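Subject: Re: [trailtalk] Grukville to Grillton – which direction?
From: Elisa Valentini
To: trailtalk list

Hi Loredana, and hi everyone,

Oh, you have picked my favorite walk in the whole world, so please forgive the length of this! I've done the Grukville to Grillton path end to end twice, once each way, and I've done the middle part more often than is sensible for a grown woman with a job. I would go again tomorrow if my boots weren't at the repair shop.

Direction first, as you asked. Start at Grukville and walk toward Grillton. I know the guide leaflet has it the other way, and I know some of the old hands on this list will write in to tell me I'm wrong (hello!), but the climbing is kinder going that way. You get two easy days along the river to find your legs, then the long pull up to the high point at 797 feet. That doesn't sound like much, and then you're on it with a full pack and it goes on all morning. From Grillton you'd hit that climb on your second day with everything still sore from the first. I did it that way on my first trip and sulked for most of the afternoon.

The whole path is 73 miles. I like six days for it, with a short one on day four at Rellent. Do try to fit in the short day. Rellent is tiny, just the one street and the mill and a green with a pump on it, but the baker there makes a caraway loaf that I have thought about at my desk many, many times. It sells out early, so go as soon as you've put your bag down. There's also a bench behind the church that gets the last of the sun, and if you've bought cheese to go with the bread, well, you're all set for the evening.

You asked about May. Yes! Go in May! The woods between the river and the first ridge are full of bluebells early in the month, and the wild garlic is so thick in the wet places that you smell it before you see it. The cuckoos start up before five, so bring earplugs if you're a light sleeper. The stretch across the water meadows can still be soggy then, and I wouldn't do it in trail shoes. The leaflet shows a detour by the lane if it's flooded, and the detour is dull but perfectly walkable.

About where to sleep. The campground at Grukville is fine and the hot water is reliable. After that I'd stay indoors if your budget allows, because the gaps between campsites don't match the gaps between good places to stop. The guesthouse called Xu, right on the path where it crosses the mill lane, is lovely – they have a drying room, they'll do you a packed lunch if you ask the night before, and the dinner is far better than you'd expect that far from anywhere. Last time I was charged 60 for bed and breakfast, but that was a couple of years back, so check. Book it first and plan the other nights around it.

Water: top up at every chance after mile 52. There's a dry stretch there on the chalk, with no tap and no farm shop until you're nearly down the other side. The spring marked on the older map has been a trickle both times I went by.

Bus back: the leaflet is hopeless on this. There's one in the morning and one mid-afternoon from the Grillton market square, and the afternoon one doesn't run in the school holidays. If you miss it, the tea room next to the stop is a very pleasant place to be stuck. I speak from experience.

As for signs, the path has been re-marked since my first trip and you'd have to try hard to get lost now. The one spot to watch is just past the old quarry gate, where a wide farm track goes off to the left and looks much more like the real thing than the real thing does. You want the little gap in the hedge. I've gone wrong there, my sister has gone wrong there, and we had the map out.

Write to me off list if you want my day-by-day notes, I'd love to pass them on. And please tell us how it goes!

Elisa 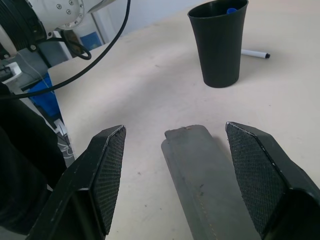 On 15 Dec 2018, Loredana Santoro wrote:

> Hello all,
>
> I've been reading the list for a while but this is my first time
> posting. I'm hoping to walk the Grukville to Grillton path next
> year, on my own, and I have a few questions for anyone who has
> done it.
>
> Does it matter which end I start from? The leaflet begins at
> Grillton, but a man I met on a day walk was very firm that this
> is the wrong way around. He had to catch his train before I could
> ask him why.
>
> I can get time off in May. Is that too early for the low-lying
> parts? I don't mind mud but I'd like to avoid wading.
>
> I have a tent and I'm happy to use it, though I wouldn't say no
> to a proper bed somewhere in the middle. I can manage twelve or
> thirteen miles a day comfortably, a bit more if it's flat, and
> I'd like to enjoy it and have time to sit down and look at
> things.
>
> Also, is there really no bus back in the evening? I can't make
> sense of the timetable.
>
> Many thanks,
> Loredana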